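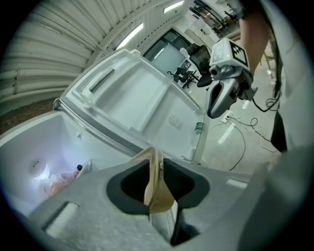
How should a small group keep its frozen samples so that everyone can find them in the chest freezer?
Put the food in clear bags, write the packing month on every bag, and place the oldest ones on top.

1. Background of the project
Our group (Jonalyn Villanueva, Lucian Pascu and me, Kai Böttcher) studied how people store food in a freezer with a top lid. Such a freezer has no drawers, so bags are piled up and the lower ones are forgotten. In the one we used, the frozen food lay in translucent plastic bags, and the light on the back wall helped us when we read the labels.

2. Method
We did 120 openings in June. For each one we noted how long the lid stayed up and whether the right bag was found at the first try. In the first half the bags had no order. In the second half we used the rule with the month.

3. Results
With the rule, the total time with open lid went down from 1517 to 1350 seconds. This is less than we expected. Lucian thinks that small bottles should get their own corner, as they fall over between the bags. We did not test this yet.

4. Open points
The labels from Hollex came off three times. We will repeat with other labels.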